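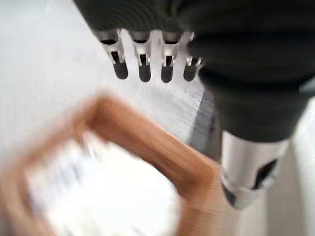

Shiny silver metal with bright white highlights, next to a matte dark gray surface.

Why Are Some Things Shiny and Other Things Dull?
By Florence Wong

If you have ever made a silly face at yourself in the back of a spoon, you already know something important about metal, and that is that light bounces off it very well indeed. Your nose gets big, your ears get tiny, and if you turn the spoon over to the side you eat from, you are suddenly upside down! Now try making the same face at a wool sock. You can stare at that sock all morning long and you will never see your nose in it.

So what does the spoon have that the sock doesn't?

It all starts with light. Light comes from the sun, or from a lamp, and it travels in straight lines until it runs into something. Then some of it bounces off, a bit like a ball, and some of that bounced light goes into your eyes. That is how you see nearly everything around you: your toast, your cat, the words you are reading now.

Think about that ball for a minute. If you roll it at a smooth wall, you can guess pretty well where it will go when it bounces. If you roll it at a pile of rocks, it might go anywhere, and you may have to go and fetch it from under a bush. Light does the same sort of thing. On a very smooth surface, the light that comes in together goes out together, all neat and tidy, and we call the surface shiny. On a bumpy surface, the light gets scattered every which way, and we call the surface dull, or matte. (Matte rhymes with cat.)

The bumps don't have to be big, either. Run your finger over a sheet of drawing paper and it feels smooth enough, but under a good magnifying glass it looks like a tangle of tiny threads. That is plenty to scatter the light.

Look at the silver metal in the picture again and find the brightest white patches. Those patches are called highlights. An artist who wants to paint a shiny thing will often put on a little dab of white for a highlight, and just like that, a plain gray shape looks like metal. The black rubbery tips and the dark gray surface soak up much more of the light that lands on them, so much less comes back to your eye. Dark colors are good at soaking up light, and silvery metals are good at sending it back.

What about brushed metal? You may have some in your kitchen. It has been rubbed with something scratchy, all in one direction, so it is covered in fine lines. It still shines, but in a softer, blurrier way, and your face in it will look like a smudge with hair.

Try it yourself

You will need two pieces of aluminum foil, each as big as your hand, and a flashlight.

Lay one piece down flat, shiny side up, and smooth it gently with your fingertips. Crumple the other piece into a loose ball, and then open it out again without tearing it, which takes a little patience. Make the room dim and shine your flashlight on the flat piece from one side. Then shine it on the crinkly one.

The flat foil gives you one big bright patch. The crinkly foil has more than 20 little sparkles, all pointing different ways, and they seem to jump about when you move your head. It is the same foil and the same light, but the wrinkles send the light off in all those directions. Keep crumpling it and see what happens to the sparkles!

More to explore
Why Is Rubber So Stretchy?
How Does a Mirror Work?
Where Do Shadows Go at Noon?
Why Do Pennies Turn Brown?
Ask Ivar Boström: Can Water Be Shiny?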